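Open Day Wrap-Up Meeting, Minutes

Held Wednesday, 4:15 p.m., upstairs kitchen at the Bristow building. Present: me, most of the Tusen demo crew, two people from Ntuli on the speakerphone (the line dropped twice, so apologies if I've shortchanged them). Minutes from last time were accepted with one fix: the loan from Ntuli runs through April, and I had written March. Sorry!

1. How the day went

Good, mostly. We had 151 people through the door, which beats last year's 80 by a mile, and the parking lot held up better than I feared. The cup table was the big draw all afternoon. I'd expected the Kokby conveyor to pull the crowd, what with all the noise it makes, but people kept drifting back to watch paper cups get picked up. One visitor stayed through three rounds and then asked if we were hiring (I gave her the careers address).

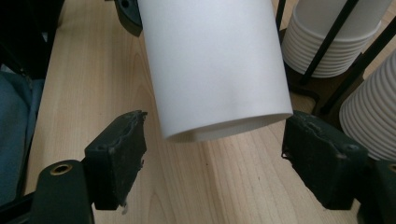 Soledad Quiroga
Demo Coordinator and minute-taker

We spent a good while on the grippers. The green finger pads are worn along the edges, with nicks and scuffs you can see without bending down. Ntuli says the pads are fine for cups and that they'd only worry with something heavy or slick. The demo crew would still like fresh ones before the school visit. Agreed to order two sets out of what's left in the open day budget, which stands at $440. I'll do the order.

We also talked about which way up the cups should go. They sit rim down in the rack and that seems to suit everybody, so we're leaving it alone.

2. Hands-on sessions

This was the part I was nervous about, and it went over really well! We ran 17 hands-on turns of a few minutes each. The sign-up sheet was full before lunch and we had to turn people away, which I hated doing. Next time we'd like a second table. Bristow facilities will tell us whether the floor plan allows it (they want a clear path to the side door, and fair enough). 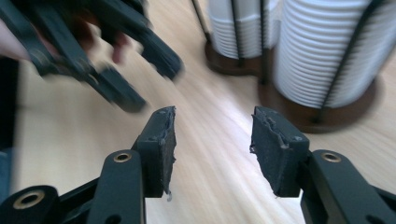 Bristow, April

Note from the Tusen crew, read out at the meeting and copied in here so it doesn't get lost:

"Visitors want to squeeze right away. Please have the host show one slow open and close first, then hand over. Left and right grippers should be handed over one at a time. Keep the spare cups under the table, the rack only needs a short stack to start with."

I'm all for this. I'd add that whoever is hosting needs a stool, my back was killing me by three o'clock.

There was some back and forth over the rack. One side wants it nearer the middle of the table so shorter visitors can reach, the other side says it'll get knocked. We didn't settle it. Tusen will try both on a quiet afternoon and report back.

3. Working with two hands

Ntuli asked how people coped with a gripper in each hand. Mixed! Kids took to it faster than the grown-ups, me included. The usual trouble is keeping track of both tips when they come in close together under a cup. We agreed the host should do a two-handed round at the top of every hour and talk it through out loud.
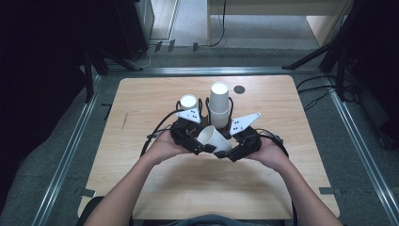

4. Action items

Soledad: order pads, send thank-you notes, find that stool.
Tusen crew: try the rack in both spots, write up the host instructions on a single page.
Ntuli: confirm the loan dates in writing.
Bristow facilities: answer on the second table.

5. Any other business

The coffee ran out at two. More coffee next time. Somebody left a gray umbrella by the Kokby conveyor and it's at the front desk.

Closed at 5:05 p.m.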